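Module 4: Comparing End Effectors in Bin Picking
Gorkonberg Lab, Room 15

Reading: Zurer handout, sections on contact geometry and cable routing.

4.1 What is compared

Two end effectors are tested on the same arm, with the same controller settings and the same bin. The Rindby is a two-finger parallel gripper. The Chávez combines compliant fingers with a suction line. Each runs 100 attempts per object set. An attempt counts as a success if the object leaves the bin and is still held at the drop point. Two objects lifted together count as a failure.

Arm speed is fixed at 700 mm/s in free space. Below the rim of the bin the controller switches to the slow profile – do not override this.

4.2 Object sets

A set should mix shapes and surfaces. Shiny metal gives poor depth readings, and translucent plastic may give none at all. Long objects lying diagonally test the choice of wrist angle. Objects against a side wall test clearance: the planner has to keep both the fingers and the wrist housing away from the metal. 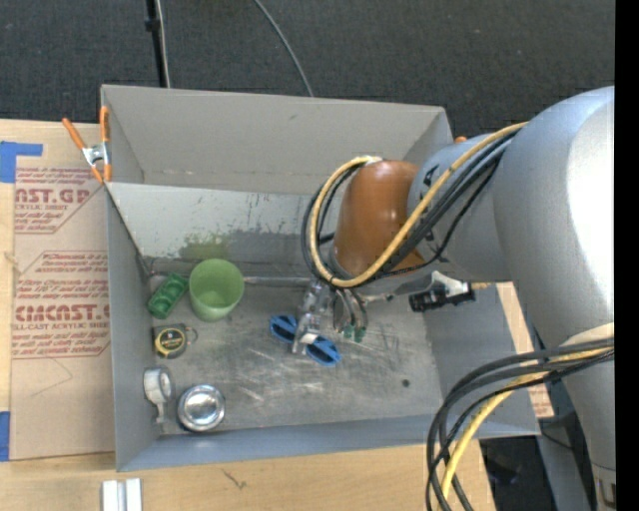

Figure 4.2. Gripper over a blue elongated object in the gray metal bin. Note the tape measure, tape and round tin closer to the left side.

In Figure 4.2 the target lies near the center, the easier case. For the green cup, which stands upright, compare a rim grasp with a grasp across the full width.

4.3 Cables

Cable bundles outside the arm limit wrist rotation. Before each series, turn the wrist slowly through its full range and check for slack at the joint cover. Record the usable range in degrees. If it differs between grippers, use the smaller range for both.

4.4 Logging

Record object, grasp angle, result and failure code (M miss, S slip, D double, C collision). Report success rate per object as well as overall.

Logs are due Sunday.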